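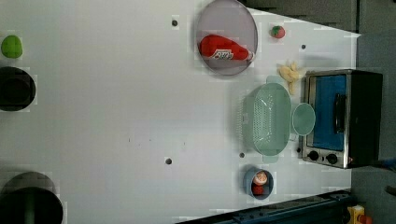
1/ I moved to a new country in December and I want to write down what I learned about cooking for one person. Maybe it helps someone who is also starting with a small kitchen.

2/ My first mistake was shopping as if my whole family still lived with me. At home we were 9 at the table on Saturday. I bought a very large bag of rice and I am still eating it.

3/ My neighbor Yamila Salinas gave me good advice: choose two meals for the week and buy only for these. The other days you eat what is left – with an egg on top, almost everything becomes dinner.

4/ Lentils freeze well. Potatoes in a stew do not, they become like wet sand. I tried it two times to be sure.

5/ Bread: slice it the same day, then put it in the freezer. I was ashamed to do this because my grandmother would not approve. Now I do it every week.

6/ I write every food expense in a notebook. The first month was 563, the second 399. The difference was mostly cheese and things I bought when I was hungry.

7/ Spices are cheaper in the small shop behind the station than in the supermarket. Ask for a little bag, they will weigh it for you.

8/ The hardest part is still eating alone. My friend Brenda Orellana calls me at seven in the evening and we both cook with the phone on speaker. She burns the onions and I hear it.

9/ If you have a good recipe for old rice, please send it to me. I have a lot of rice.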